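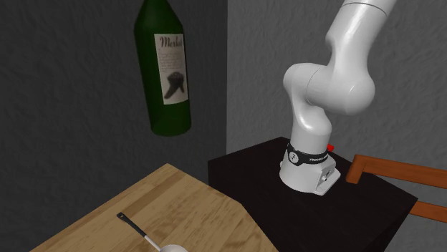 Rusa 桌面单臂工作站(含仿真包)
选型与预算说明

供货:Midano 设备部
页面维护:Hongmei Xia
适用对象:高校实验室、中小型厨房设备与餐饮自动化团队、职业培训中心

先说结论里最不讨喜的部分:如果您只是想看机械臂拿起一个瓶子,不用买这套东西,找人借一台看一下午就够了。我们卖 Rusa 工作站已经有一段时间,退回来的询价单里,多半是把“能拿起来”当成了“能干活”。这一页写得比一般产品页啰嗦,目的是让您在付款之前把该问的问完。

一、这套设备包括什么

标准配置:
单臂安装台一座,台面与相邻工作桌并排放置
夹爪安装件一套
控制柜与线缆
Rusa 仿真包一份,含桌面类场景
两天上门调试

不包括:
机械臂本体(可代购,价格另议)
工作桌
力传感器
任何形式的“智能抓取”软件授权

最后一项请多看一眼。市面上有些报价把软件写成“含基础抓取能力”,问到底是一段固定轨迹的演示程序,瓶子换个位置就得重新示教。我们不在报价里写这几个字,您在别家看到时也请让对方写明:物体位置允许偏多少,换一种瓶子要不要重新调,失败一次之后系统怎么恢复。

二、价格

安装台与控制部分:2,788 欧元,不含税,不含运费。
仿真包按席位收费,年付。教学单位有折扣,请来信询问,不要相信转发的旧价目表。

三月之前的旧报价里,仿真包是“赠送”的。赠送的意思是第二年开始收费,而且当时的合同把这一条放在附件里。这个做法已经停掉了,老客户如果还拿着那份附件,可以来找我们重签。

三、关于仿真,供应商通常不主动说的几件事

仿真画面好看和仿真有用是两码事。墙面有纹理、瓶身有高光,对评估节拍没有任何帮助。采购时请直接问下面这些:

瓶子在仿真里有没有液体?多数情况下就是一个刚体。一瓶装着七分满的酒,倾斜之后重心会移动,刚体模型里没有这回事。
夹爪与玻璃的摩擦系数是谁填的?填的依据是什么?
物体掉落之后,场景能否自动复位?
导出的轨迹能否不经修改送到真机?如果需要修改,由谁来改,按什么费率?

Grulletti 的同类产品我们也装过一套来对比。它的渲染比我们的漂亮,接触计算的参数却锁着不让改。您如果主要拿来做宣传片,选它没问题。要做抓取验证,就得掂量一下。

我们自己的仿真包也有毛病:场景里物体一多,启动明显变慢;细长物件靠近桌沿时,碰撞体偏粗,规划器有时会绕一个没有必要的大弯。六月的版本说要改,改完之前我不打算在这里写“已优化”。

四、夹持瓶颈这件事

来询价的餐饮团队,问得最多的就是拿瓶子。从瓶颈夹持是常见做法,因为普通平行夹爪的开口往往容不下瓶身。代价是瓶身会绕着夹持点摆,瓶子斜着吊起来,放下时瓶底未必先平着着桌。

短指夹爪夹着瓶颈,瓶身略向左斜,悬在木桌右沿上方,瓶下的桌面上还躺着一把银色小汤勺。做规划时要把这类东西都算进去:放瓶的落点被勺子占了怎么办,桌沿那一侧留多少余量,面包机和面包会不会挡住横向移动的路线。演示视频里的桌子通常收拾得很干净,您的桌子多半不会。
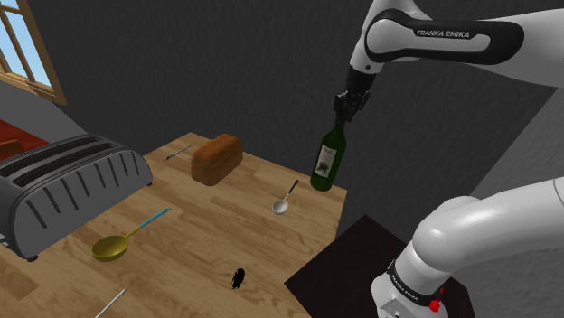

五、安装场地要求

安装台必须固定。曾有客户嫌打孔麻烦,想用配重代替,我们没有接这一单。
台面与工作桌尽量等高,两者贴紧。中间留缝的话,小件会掉进去,之后每次都得有人弯腰去捡。
急停按钮的位置由使用方确认后再走线。操作者站在平时的位置,伸手应当够得着。
椅子请移到工作范围以外。每次调试都要说一遍,每次还是有人把椅背推进手臂的活动区。
供电与接地按机械臂厂家手册执行,本页不重复。

六、预算里容易漏掉的项目

Ladi Okafor 替三家培训中心做过设备预算,下面这张单子大半是她列的,我们只补了后两条。

风险评估,请有资质的第三方来做,不要让卖方代签
备用夹指,按易耗品列入年度开支
试验用玻璃瓶和清理工具,玻璃会碎,请提前安排
操作人员培训的工时,工资也是成本
机械臂本体延保,厂家与代理的条款不同,逐条对照
仿真工作站的显卡,旧办公电脑通常带不动
第二年的软件席位费

她原来的单子上还有一条“备用控制柜”,我们讨论之后拿掉了。对只有一台设备的单位来说,多放一个控制柜不如把维修响应时间写进合同。她不完全同意,说偏远地区另当别论。我觉得她有道理,所以把分歧也写在这里。

七、试用与验收

我们提供 6 周试用,期间只收运费和调试费。验收建议不要用我们带来的瓶子。请用您自己的瓶子、自己的桌子、自己的杂物,摆成平时的样子,连续做完 131 次抓放。这个次数写进合同附件,失败怎么算也要事先写清楚:

瓶子掉落,算失败。
瓶子放下后倒了,算失败。
碰到其他物品但瓶子放稳,由双方记录,单独统计。
操作员中途伸手扶了一下,算失败,不接受解释。

Rantala 培训中心的 Venla Riihimäki 第一次验收做到第 117 次时叫停,理由是夹指上的垫片已经移位,再做下去的数据没有意义。我们当时不太高兴,事后看她停得对,垫片的固定方式随后改成了螺钉压紧。

八、常被问到的

能不能倒酒?
标准配置不能。倒液体需要称重反馈,还要另做防溅,目前没有我们愿意写进合同的方案。

能不能和人共用一张桌子?
要看风险评估的结果。机械臂标着“协作”两个字,不等于手里拿着玻璃瓶的时候也安全。

仿真里跑通了,真机能不能少调试几天?
能省一些,主要省在路径和布局上。夹持力和摩擦还得在真机上试。有人承诺“零调试”,请他把这三个字写进违约条款。

可以只买仿真包吗?
可以。如果还没有定下机械臂型号,我们反而建议先这样买,按最短的期限买一个席位,把桌子和安装台的相对位置摆清楚再说。

二手机械臂能不能装?
能,但需要先寄来序列号和运行小时数。没有这两项的,不报价。

九、联系

技术问题:Ottó Szűcs,请附桌面尺寸、物品清单和现场照片,只写“想做抓取”的来信他一般会退回来要求补充
报价与合同:Jussara Caldeira,上午九点到下午四点
教学折扣:Hongmei Xia

标准交期以订单确认书为准,网页上不列周数。代购机械臂的交期由厂家决定,我们催过,作用不大。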